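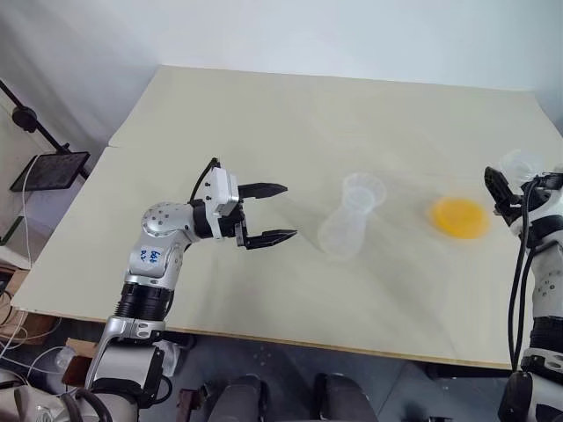

Hard water thread. Moved to Trirbridge in January, have been at war with my kettle ever since. Writing it all down in one go before I have to go out, so excuse the state of it

Nov 23, 2024

First thing. I grew up in Nurkum where the water comes off moorland and you can wash your hair with a thimble of shampoo. Had never seen limescale in my life. Thought the white bits in my first Trirbridge tea were off the milk

They were not off the milk

So. Rain falls, goes down through chalk or limestone, picks up calcium and a bit of magnesium on the way, comes out of your tap. Harmless to drink. It's what happens when you heat it that costs you

Heat it and some of the calcium drops back out as chalk, more or less. Sticks to the hottest thing it can find. Kettle element, boiler, immersion heater, the inside of the iron

That lot is called temporary hardness. Boiling shifts it. There's also permanent hardness, sulphates mostly, which boiling does nothing to. Most places with hard water have a mix of the two

Your water company will have a postcode lookup for hardness. Use it, it's free. Watch the units though, there's mg per litre as calcium carbonate, mg per litre as just calcium, and degrees, and the degrees come in English, French and German. I spent an evening comparing two numbers that were never the same thing

If a dishwasher manual wants a number it'll usually be German degrees. Check. Mine was set to the lowest setting by whoever lived here before, hence glasses like bathroom windows

You can also do the old soap test at home, the one from school. Measure your water into something you can shake, add soap solution a drop at a time, shake after each drop, count until the lather stays put 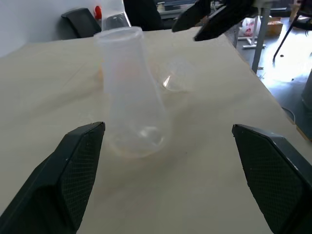
Plastic conical flask. Good shape for swirling and shaking.

Proper soap needed for this, by the way. Soap flakes or a grating off a plain old bar, dissolved in rainwater or the distilled stuff sold for irons. Washing up liquid is detergent and lathers in anything so it tells you nothing

My go at it, 100 ml of each water, same dropper
Rain from the butt: 3 drops
Trirbridge kitchen tap, cold: 42
Arm: aching

Boil some of the tap water, let it cool, pour it off the scum and test again. The drop in the count is your temporary hardness. Didn't write mine down like an idiot. It was lower, that's all I've got

Right, kettles. Citric acid. A big spoon in half a kettle of warm water, leave it twenty mins or so, tip out, rinse, boil once and throw that away too. No smell. Vinegar works but the kitchen stinks like a chip shop till bedtime

Don't put the acid into water that's already boiling, it fizzes up and over. Ask my worktop

And never never mix any descaler with bleach. Not in the loo either. Acid plus bleach gives off chlorine. Rinse one right away before you go anywhere near the other

Also keep it off marble and limestone. Same stuff as the scale so the acid will eat your nice worktop just as happily. Some floor tiles too

Shower head: freezer bag of citric solution, elastic band round the top, leave an hour. Old toothbrush for the holes. If it's got a fancy coloured finish check what the maker says first, I took the shine off one

Taps, the crusty bit at the bottom where it meets the sink. Kitchen roll soaked in the same solution, wrapped round like a scarf. Come back after a cup of tea. Scrape with a wooden lolly stick, not a knife

Iron: do NOT use citric unless the book says so. Some have a little scale collector you unscrew and rinse, mine did and I owned it for 3 years before I noticed

Filter jugs. Bought an Imo one. It does work on the tea, no film on the top, kettle stays clean a good while longer. But cartridges add up and you have to remember to change them, which I dont. When they're used up they're used up, it's just a jug

Those magnetic things you clip round the pipe — no opinion I can back up. Had one here when I moved in. Kettle furred up the same with it on. One kettle is not a study. It's in the shed now

Actual softener, the sort with salt in. Swaps the calcium for sodium as the water goes through, then flushes itself with brine when it's full. Got a quote. Needed a lie down

If you do get one, it's normal to leave one tap on the hard mains for drinking. Particularly if anyone in the house has been told to watch their salt, or you make up baby milk. Installer should offer without being asked, mine did

Not gone for it yet. The cupboard under the sink is full of stuff and I can't face it

Laundry! Powder does better than liquid in hard water as far as I can tell, it normally has softener in the mix already. Dose by the hard water line on the box. I'd been using the Nurkum amount for months and wondering why the towels were like roof slates

Soap scum on the bath is the calcium and the soap joining up. Switch to shower gel and most of it goes. I like a bar so I wipe the bath down instead, and moan about it

Citric acid, buy it loose or in a big bag. Nanayakkara on the high street does it by the scoop, next to the bicarb, much cheaper than the branded sachets which are very often the same powder. Label your jar. It looks exactly like sugar

Someone's already asked, no the flakes in the tea won't hurt you. Just let them settle and leave the last mouthful

Houseplants: rainwater for anything that hates lime. My azalea went yellow on tap water and has perked up a bit since I moved it onto teh butt. The spider plant couldn't care less

Got to run. Will do boilers another day, that's a whole seperate misery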